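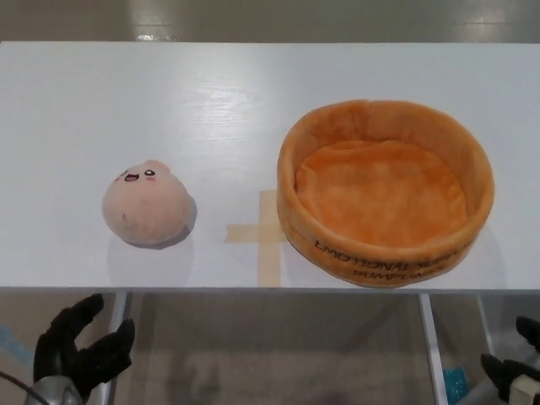 Pink plush toy and round orange plush basket on a white table.

Keeping a Motorhome Dry and Quiet: Tips From Our Workshop Notebook

We have owned two motorhomes, first an old Durnon and now a Zilten with a bed over the cab. Most of the small work we do ourselves, in the driveway, with normal tools. What follows was collected in a notebook over the years and is now typed out, because friends at the campground kept asking for the same pages. Our last long trip was 1,140 miles and we came home with a dry floor and only one new rattle.

Finding a leak

Water goes in at one place and comes out at another. The wet spot on the wall can be far from the hole, so do not begin by putting sealant outside of the wet spot. First look up, and then look toward the front.

Choose a dry day. Close all windows and roof vents. One person stays inside with a flashlight and the other one goes outside with the garden hose. Let the water run softly, without a spray nozzle, and begin low on the wall. Stay at each seam for several minutes before you go higher. If you begin at the roof, the water runs down over everything and you learn nothing.

Inside, open all the upper cabinets and take out what is in them. Put your hand flat in the back corners. The hand feels dampness before the eye sees it. Write on a strip of masking tape where you felt it and leave the tape on the wall until the repair is finished.

The places where we found water, in the order of how often:
Marker lights above the cab
Corner of the roof vent nearest to the ladder
Upper screws of the awning rail
The small door of the city water connection
Bottom of the bathroom window

Old sealant

Do not put new sealant over old sealant that has cracks. It holds for one season perhaps, and after this you have double work. Take the old material off with a plastic scraper. A metal one goes faster, but it makes scratches in the paint and it can cut a rubber roof in one second. We made such a cut on the Durnon and the patch is still there, if the new owners did not paint over it.

For a stubborn bead, warm it a little with a hair dryer and pull slowly. A heat gun is too strong for this.

When the old sealant is away, clean the surface with 70 percent rubbing alcohol on a white cloth. Try it first at a hidden place, as some decals do not like alcohol. Change the cloth often. With a white cloth you see when the dirt stops coming. Let it dry completely.

Read the tube for temperature. Ours wants 65 degrees or warmer, and we wait for a day like this even if it means waiting until spring. In January you can only cover the place with good tape and be patient.

On the roof use the self-leveling kind. On the walls use the kind that does not run. It sounds simple, but we have stood on the ladder with the wrong tube, and the self-leveling one on a wall will make a long gray nose down to the window. Check also that the sealant is made for your type of roof. Silicone from the bathroom is not a good choice outside – later, nothing else will stick where it has been.

Working on the roof

Look in the manual whether you may walk on it. Some roofs you may not walk on at all. If it is allowed, lay a piece of plywood over a foam mat and kneel on this, so the weight is spread. Do not go up when there is dew. Wear shoes with clean soles and no small stones in them.

Tie the bucket to the ladder with a short rope before you climb. Somebody should be at home when you are up there.

Rattles and squeaks

A motorhome is a kitchen that drives over holes in the road. It will never be silent, but it can be much better than it was at delivery.

To find a rattle, ride in the back seat with the belt closed and let another person drive on a slow bad road. Do not walk around in the moving vehicle. Listen, and point with the finger. Make a note at the next stop and then change one thing only. If you pack towels everywhere at the same moment, you will never know which one was the right one.

Usual suspects are the oven racks, the glass plate of the microwave, and the shower door. The oven racks we take out and lay flat on a folded towel. The glass plate travels in the bed between two pillows. For the shower door we bought a Stoto strap, which is a short elastic with a hook on each end, but a piece of bicycle tube does nearly the same.

Felt pads from the hardware store are good behind cabinet doors. Clean the wood first or they fall off in the first summer heat. Cut the pads smaller than you think, otherwise the latch does not catch anymore and the door flies open in a curve.

Plates can stand with a paper towel between each two. Pots go in the lower cabinet, the heavy one at the bottom. Lids we keep standing in a dish rack which is screwed to the shelf.

A squeak from the dinette is often only a loose screw. Tighten it by hand, not with the drill. The wood in these benches is soft and a stripped hole comes quickly. If the hole is already stripped, put in wooden toothpicks with some wood glue, break them off level, let it dry overnight and drive the screw again.

Small scratches in the outside finish

Wash first. Half of the scratches are only dirt marks from branches and they go away with car soap and a soft sponge. Work in the shade, from the top to the bottom, and rinse the sponge often.

If you feel the scratch with the fingernail, polish will not take it out completely. It will only look softer. For a light scratch you can use a fine polishing compound on a damp pad, with little pressure, and wipe off before it becomes dry. After polishing, the place needs wax.

Be careful around decals and stripes. Polish lifts the edge of an old stripe and then there is no way back. We cover the edge with blue painter's tape and take the tape off the same day.

If there is a crack in fiberglass, or if the wall feels soft when you press it, stop with the home work and go to a shop. A soft wall means that the wood behind it has maybe gone bad, and this is outside of our notebook.

Smells

For a closed smell after the winter, open all vents and leave the cushions standing on their side for an afternoon. Wipe the inside of the cabinets with a mix of white vinegar and water, one part to four. The vinegar smell is gone by the evening.

The refrigerator door must stay a little open during storage. Many have a special latch position for this. Ours has not, so we use a rolled washcloth.

If it smells like the drain, pour a cup of water into each sink and into the shower. The traps become dry when the vehicle stands for a long time. In cold months use RV antifreeze in the traps, the pink one, and never the automobile kind.

Cushions and mattress

Under the mattress there is often dampness from sleeping, and this is not a leak. Lift it every few days and let the air go under. We put a ventilation mat from Dabbas there, and since then the board is dry in the morning. Before it we used wooden slats from an old bed, which worked too but made noise.

For a coffee stain on a cushion, press with a dry cloth and do not rub. Then use cold water with a drop of dish soap, again pressing. Look at the label before you take the cover off for the washing machine. If there is no label, wash it by hand in cold water, for these covers shrink easily and the foam does not.

The toolbox we carry

It is a small one, and it stays behind the driver's seat:
Square-tip screwdrivers in two sizes
Adjustable wrench
Plastic scraper
Roll of masking tape and roll of wide repair tape
Flashlight with fresh batteries
Spare fuses of each type from the fuse panel
Tire pressure gauge
Tube of roof sealant, not opened
Old towels
Pencil and the notebook

The notebook has more than 100 pages now, and many of them are only lists of screws. Still, write down the size of each screw, bulb and fuse when you change it. On the road the stores have everything on the shelf except the knowledge of what you need. We write the size also on tape inside the cabinet door, next to the fuse panel.

Before each departure

Walk one time around the outside and one time through the inside. Roof vents closed, step in, antenna down, water connection off, gas off if your manual says so, refrigerator latched. Touch each thing with the hand while you say it. We do this at every stop, also for only ten minutes of driving, after we once left with the step still out and met a curb.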